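How to Re-Seal an Undermount or Drop-In Kitchen Sink

Applies to rigid countertops with a silicone joint between sink and counter. Not for laminate tops with swollen edges; replace the section first.

What you need
Plastic scraper and a sharp utility blade
Silicone remover (Tiden gel or similar)
Denatured alcohol and lint-free rags
Painter's tape
One tube of 100% silicone, kitchen and bath grade
Caulk gun with a dripless rod
Finishing tool, 3 mm radius

Removing the old bead
Clear the counter for 17 inches on all sides of the sink. Cut along both edges of the old bead with the blade held flat. Pull the bead out in strips. Apply remover to whatever stays behind and leave it for the time printed on the tube. Scrape with plastic only. Metal scrapers mark a brushed finish, and the marks do not polish out by hand.

If the bead comes away with black spotting on the underside, water has been sitting in the joint. Leave the joint open overnight with a fan on it before going further.

Cleaning
Wipe the joint with alcohol, turn the rag, and wipe again. Repeat until the rag comes up clean. Do not use dish soap at this stage. It leaves a film and the new bead will peel at the corners.

Checking the clips
On undermount sinks, look at the clips from inside the cabinet. Tighten loose ones by hand, then a quarter turn with a driver. Older Grelach clips have a left-hand thread on the wing nut. If a clip spins freely, the anchor has pulled out and has to be reset in epoxy before any sealing is done.

Applying the bead
Tape both sides of the joint, leaving a gap of 3 mm. Cut the nozzle at 45 degrees to the same width. Start at a back corner and push the gun forward at a steady rate. Do one full side without stopping. Tool the bead once, in one pass, and pull the tape while the silicone is still wet. A second pass after it has skinned will tear it.

Curing
Keep water off the joint for 24 hours. Full cure takes 72 hours at room temperature, longer in a cold kitchen. Do not put a loaded dish rack in the sink or run heavy countertop appliances next to it before then.

Inspection
Run a dry finger along the joint. Gaps show up first at the faucet side, where the gun is hard to angle. Cut out any bad section and redo it from corner to corner.

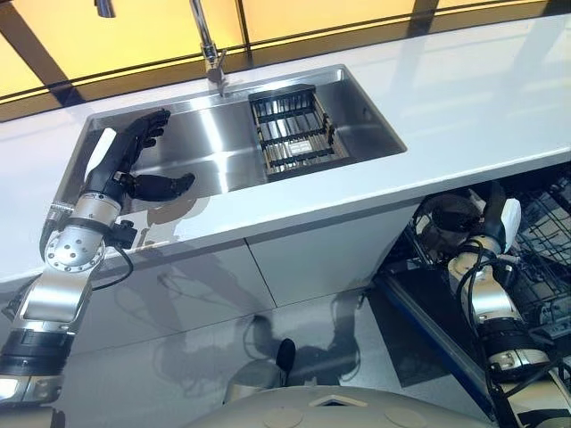
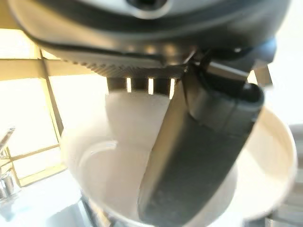
First picture: stainless sink in a white countertop, with a rack in the basin. Second picture: stand mixer.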